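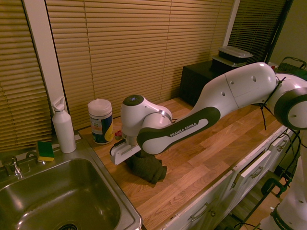
Aceite-cera Swati para encimeras y tablas de madera

Referencia 643
Fabricante: Wutard
Formato: lata de 750 ml con tapón de rosca
Precio: 27 € (IVA incluido)
Disponibilidad: en stock

Descripción

Si tienes una encimera de madera maciza ya sabes de qué va esto: el día que la estrenas no dejas de pasarle la mano por encima, y al cabo de unos meses, entre el café, el limón y la sartén que alguien dejó donde no debía, empiezas a verla más apagada, un poco áspera junto al fregadero y con alguna marca redonda que no estaba. No pasa nada, de verdad. La madera se deja arreglar casi siempre, y la mayoría de las veces lo único que pide es una tarde tranquila, un trapo de algodón y un buen aceite.

Swati es la mezcla que llevamos más tiempo vendiendo en la tienda y la que usamos en casa. Lleva aceite de linaza, aceite de tung y una parte pequeña de cera de abejas, que es la que le da ese tacto sedoso cuando ya está curado. No forma película por encima como haría un barniz, se mete en el poro y se queda ahí. Eso tiene una ventaja enorme para una cocina, y es que cuando una zona se desgasta (siempre es la misma, la de cortar el pan) puedes repasar solo ese trozo sin lijar la encimera entera ni vaciar los armarios.

El acabado es mate, tirando a satinado si das una mano de más. Oscurece un poquito la madera clara y le da calor; en haya y en abedul se nota menos, en roble y en nogal bastante más. Si te preocupa el tono, prueba primero en la cara de abajo o en un recorte que te haya sobrado del hueco de la placa.

Para qué sirve

Encimeras de tablero alistonado, islas, barras de desayuno, tablas de cortar, cuencos, cucharas y rodillos. También va muy bien en baldas y en mangos de cuchillo. No lo recomendamos para suelos (para eso tenemos Trudomon, que es más duro y seca antes) ni para madera que ya esté barnizada, porque el aceite se quedaría encima, pegajoso, y acabarías quitándolo con la espátula y de mal humor.

Cómo se aplica

Retira todo de la encimera y límpiala con un paño apenas húmedo y una gota de jabón neutro. Déjala secar hasta el día siguiente.

Lija en el sentido de la veta, primero con grano 120 si está muy castigada y después con 180. Quita bien el polvo, también el de la junta con la pared, que es donde se esconde.

Remueve la lata con un palito. La cera tiende a irse al fondo, sobre todo en invierno; si la notas espesa, ponla un rato en un sitio templado de la casa, nunca al fuego.

Echa poca cantidad y extiéndela con un trapo que no suelte pelusa. Poca, insisto. Espera un cuarto de hora y retira todo lo que la madera no haya querido beberse.

Deja pasar una noche y repite. Una encimera nueva agradece 4 manos; una que ya estaba aceitada suele quedar bien con dos. Presta atención a los cantos y al corte del fregadero, que chupan el doble.

Espera una semana antes de dejar encima cosas mojadas o pesadas. Se puede usar antes con cuidado, pero yo la mimaría.

Un aviso importante: los trapos empapados en aceite de linaza pueden calentarse solos y llegar a arder. Mételos en agua o extiéndelos al aire libre, abiertos, hasta que estén secos y tiesos. No los dejes hechos una bola en el cubo de la basura.

Mantenimiento

Una mano ligera cada seis meses es suficiente en una cocina normal. En casa lo hacemos en abril, cuando ya se puede dejar la ventana abierta, y otra vez al empezar el otoño. Para el día a día, paño húmedo y secar enseguida. Nada de lejía, amoniaco ni estropajo verde. Las manchas negras alrededor de una lata o de una olla de hierro salen con un poco de ácido oxálico, aclarando muy bien y dejando secar antes de volver a aceitar.

Datos técnicos

Rendimiento: hasta 12 m² por litro y mano, según la madera
Secado al tacto: de 8 a 12 horas
Curado completo: 3 semanas
Acabado: mate satinado
Color: incoloro, realza el tono natural
Limpieza de herramientas: aguarrás vegetal
Conservación: lata bien cerrada, protegida de las heladas

Opiniones

Lucimara Quintana
Compré la lata para una isla de haya que tenía fatal, con cercos de vasos por todas partes. Después de lijar y dar tres manos ha cambiado muchísimo. El olor es fuerte los dos primeros días, luego se va. Le quito una estrella porque el tapón se pega si no limpias la rosca.
11 de junio de 2023

Barry Staniforth
Lo uso para cuencos torneados. Más lento que otros aceites pero el tacto final me gusta más. ¿Habrá formato grande?

Respuesta de la tienda: ¡Gracias, Barry! Sí, lo hay, en bidón de 3.000 ml, aunque lo traemos por encargo. Escríbenos y te decimos plazo. Y para lo del tapón, Lucimara, un truco: un trocito de film entre la rosca y la tapa y abre siempre a la primera.

Envíos y recogida

Enviamos a toda la península en 48 o 72 horas. Si vives cerca, puedes recoger tu pedido en nuestra tienda de Itmont y de paso te enseñamos las muestras en distintas maderas, que en pantalla los tonos engañan mucho.

También te puede interesar

Trudomon, aceite duro para suelos
Paños de algodón sin pelusa, paquete de diez
Taco de lijar de corcho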